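How to Write Handling Rules for Soft Packages (and Get People to Follow Them)
By Shona Swanson
Mon 7 October

When I first started writing handling rules for our picking cells, I did what I suspect a lot of folks do. I copied the rules we already had for boxes, changed the word "box" to "bag," and went home early feeling pretty pleased with myself. That lasted until the first week of the Dirkholm project, when the operators there sent my page back with so many question marks in the margin that it looked like a music score!

So I've had to learn this the slow way, and I'd like to save you a bit of the trouble. What follows is how I put together a rule sheet for pouches, film bags and other floppy things, in the order I do it now.

Step 1. Decide where the gripper is allowed to touch

Start with the package and leave the robot settings for later. Take one of each type, lay it on the bench, and mark it up with a grease pencil: green for "fine to grip," red for "keep off." For bags of liquid or gel, my green zone is the gathered film above the fill line. The red zone is the full part of the bag, plus any seam. Write it in words an operator would use. "Neck" and "belly" have served us far better than "upper ungusseted region," which I'm sorry to say was in my first draft.

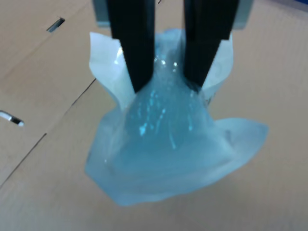 Once your zones are marked, have two people who weren't part of the job read them and point to the green area on a fresh bag. If they point to different places, the wording needs another go. We went through 6 drafts for Bundska before everyone pointed to the same spot, and I was a little tired of bags by then, but that sheet has hardly been touched since March.

Step 2. Set the approach and the opening

A rule sheet should say how wide the fingers are when they come down, and it should say it for each package type. Soft packages have skirts and flaps that reach well past the contents, and it's tempting to measure only the solid part in the middle. Measure the film too, laid out flat, at its widest. Then add your clearance on both sides. I also ask for a stop before closing, long enough for the vision check to confirm that the package is between the fingers and that neither tip is over a red zone.
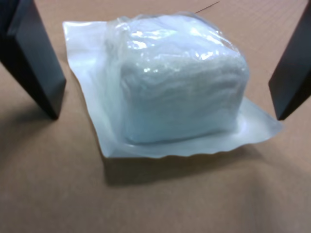

Put the clearance in the sheet as a single number, with its unit, and resist the urge to give a range. Ours is 11 mm per side. When I gave people a range they always picked the small end (I would too, it saves cycle time), and then we'd be talking about snagged film again by Thursday.

Step 3. Cap the force and write down who can change it

Every package type gets a maximum closing force, and that number lives in one place only. At Torres we found it in the controller, in a binder and on a sticky note, and no two of them agreed. Pick the controlled document, make the controller match it, and throw the sticky note away.

To find your cap, begin low and work up in small steps, holding each one before you look the bag over. I like to use filled test bags from the same batch the line will see, because film thickness wanders more than the suppliers let on. For the Prurkix trials we logged 266 grips this way over several afternoons. Record the package type, the force, where the tips landed and what the film looked like afterward, even when there's nothing much to say.

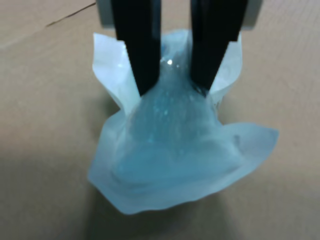
Photo: Shona Swanson

Then name the person who may raise the cap, by role, and say what they need to do first. My wording is plain: "The cell lead may raise the cap after a repeat of the grip test at the new value. Sign and date the sheet." Lowering it doesn't need a signature. Anybody who is worried about a bag should be able to turn the force down on the spot.

Step 4. Say what happens when a bag leaks

Keep this part short enough to read while standing up. Ours goes:

Stop the cell and wait for the fingers to be still.
Lock out before reaching in.
Check the safety sheet for the contents before wiping anything.
Clean the fingertips and look them over for nicks.
Set the bag aside in the labeled tray with its lot number.
Run one test grip before going back to automatic.

Please do walk through it with the people on shift, at the actual cell, with a bag of plain water if you can manage it. You'll find out quickly if the tray is on the wrong side of the fence, as ours was for longer than I care to admit.

Step 5. Pick a review date

I review each sheet every 190 operating hours, or sooner if the film supplier or the fingertips change. Bring the grip log and the last version of the sheet, and ask the operators which rule they skip. There's usually one, and they'll usually tell you if you ask nicely and bring coffee. Fix that rule first, print the new sheet, and take the old one down from the cell the same day.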